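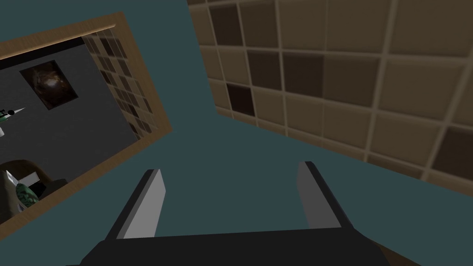

Cele and Benito Lozano Welcome Their Second Child and Share Plans for a New Album

NURNTON, 3/18/20 - Singer and songwriter Cele and her husband, the record producer and former family lawyer Benito Lozano, are overjoyed to let friends, fans and well-wishers know that they have welcomed a baby girl. Mother and daughter are both doing wonderfully and are resting at home in Nurnton, where the newest member of the family has already been introduced to her big brother, and (her father reports) to quite a lot of music.

The couple, who have been married for three years, met when Benito was still practicing law and was asked to look over a publishing contract for a young singer whose name he had never heard. He read the contract, sent back 13 pages of notes, and then went out and bought a ticket to her next show. Cele has told the story from the stage so many times that longtime fans can recite it along with her, and she has promised that her daughter will grow up hearing it too, whether she likes it or not.

"We are tired and we are so very happy," said Cele. "I want to thank every single person who wrote to us over these last months, because I read those letters with my feet up and a cup of tea beside me and they kept me company on some long afternoons. Our little boy has been asking when she will be big enough to play drums. We told him to give it a little while."

Benito Lozano added, "I used to think that a busy week was one with two court dates in it. I would not trade this for anything. Cele wrote songs right up until the night before we left for the hospital, and I think they are the warmest she has ever made."

Those songs will form the heart of her next album, which the family's own label, Trullau, plans to release in October. It will be her first full-length record since "Drommont," named for the small town where she was raised by her grandmother and where she first sang in public, at a church supper, standing on a chair so that the people at the back could see her. Benito is producing, as he did the last time, and much of the recording has been done in the room over the couple's garage. A title and a list of songs will be shared later in the year.

Fans who would like to send their good wishes are warmly invited to do so through the Trullau mailing list. As a thank-you, the first 500 people who write in will receive a card with the handwritten words to a lullaby Cele wrote for both of her children, printed from the page in her own notebook.

The family is not sharing the baby's name or photographs at this time and kindly asks for a bit of quiet while they settle in together. Cele will not be giving interviews this spring, though she hopes to be back in touch with everyone by summer.

About Trullau

Trullau is an independent record label based in Nurnton, founded by Cele and Benito Lozano. It releases Cele's own recordings along with work by singers and players the couple have met on the road.

Media requests may be sent to the Trullau press office in Nurnton.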